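From: Kendra Vachon
To: gripper-users list
Subject: Re: Handheld units for next year – pads, spares, quote dates

On Friday, Brock Boychuk wrote:
> Fraser needs a number for the handheld grippers before the November
> freeze. My draft has 3 complete units from Skenex and nothing else.
> Do we need to carry spares as a separate line, or can they come out
> of general lab supplies? Also, does anyone object to dropping the
> Cladari quote? It has been open since spring.

Brock,

Carry the spares separately. Last year they went through general supplies and we lost track of what the handhelds cost us to run. Finger pads are the part we order most often, and they should be visible in the budget.

My proposal is 3 units plus 40 pads. If Skenex has a price break at 100 I would still stay at 40, as we changed the pad shape twice this year and have a drawer of the old ones. Please ask them to quote the fingers and the pads as separate part numbers. The current quote lists them as an assembly, and replacing the assembly every time a pad tears is a waste of money.

The household fabric work is what drives the count. Soft items on upholstery mean the pads get pressed into the seat and dragged over the weave on most picks, and thin printed cloth needs a pad face in good condition or it slides out.

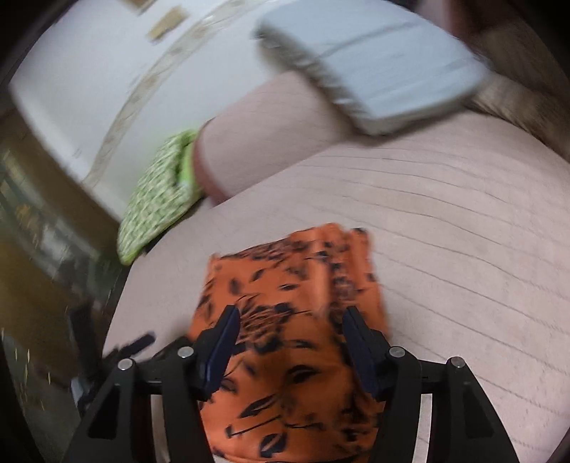

On the frames, I see no reason to change. The black plates have held up and the bolts are a size we stock. I would add one spare frame plate set per unit if there is money left after the pads, but it is the first thing I would cut.

Two items missing from your draft:

Lens covers. The wide lens sits close to the work and the covers scratch. They are cheap, but the lead time is long.

Cables and straps. Gaétan Bouchard has been making these up by hand in Grarnasen. He should give you hours as well as parts, or the line will look smaller than it is.

On Cladari: keep the quote open until Skenex confirms delivery in writing. Their fingers would need an adapter to take our pads, so I would not buy from them by choice, but a second price is useful to Tamsin McAlister when she negotiates. Aurelia Lehner has the adapter drawing if you want to cost that route.

I can review a revised sheet any morning before 10.

Kendra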